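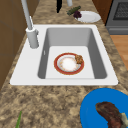 White sink in a granite countertop

Care of Kitchen Sinks
Residents' Household Guide, Cladow Housing Office

Residents are asked to clean the sink once a day with warm water and mild dish soap. Scouring powder and steel wool should not be used on white surfaces. Dry the rim with a soft cloth — standing water leaves mineral marks along the edge.

Plates may be rinsed in the basin, one at a time.
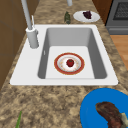 Slow Drains
Pour 200 ml of white vinegar into the drain, wait 20 minutes, and flush with hot water. If the drain remains slow after 3 attempts, contact Margit Szénási at the Housing Office.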